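The Three Hundredth Spoon

Boris Vondráček was paid by the example, and an example was counted only when it was good.

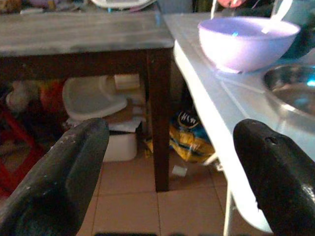 He had started in May, when Sunel was looking for people who could do the work at home. They sent him the arm in two boxes, with a thin book of instructions and a phone number in Plutalham. The book said that the kitchen should look like a kitchen. Boris read this sentence twice and decided that he did not have to clean.

The task for this month was called "bowl to bowl." He held the handles, and the arm repeated what his hands did. He took a spoon from one bowl and put it in the other. Then he pressed the pedal with his foot, and the example was saved. Sunel wanted 600 of them. They should not be all the same, the book said, but they should all be correct.

In the first week he was quick and bad. A woman called Jelínek checked his work from the office and wrote short notes. "Too fast." "You stopped in the air." "Why did you go around?" He did not know why he had gone around. He watched the recording again, and he saw the spoon make a wide turn over the table, as if something tall was standing there.

Then he remembered. His wife had always kept the coffee pot in that place. It was 2 years since she had moved to her sister in the north and taken the pot with her, and his hand was still careful with it.

He wrote to Jelínek: "It is a habit. I will correct it."

She answered at ten in the evening. "Please correct it. The model will learn it from you."

He thought about this for a long time. Somewhere there would be a machine, in a kitchen he would never see, and it would lift a spoon and go politely around a coffee pot. The people there would think it was a fault. Perhaps they would call the number in Plutalham.

So he practiced the straight way. It was harder than he expected. At example 200 he still had to say it to himself: straight, straight, down. By 290 he did not have to say it. Jelínek's notes became shorter, and then there was only a green mark beside each number.

At example 300 he rested. It was nearly midnight, and he had drunk only cold tea since lunch. He took the handles again, picked up the spoon, and let his hand go where it wanted – up, and wide, and around. He put it down softly in the other bowl and pressed the pedal.

In the morning there was a green mark beside it. He looked at it while the water boiled, and then he began with 301.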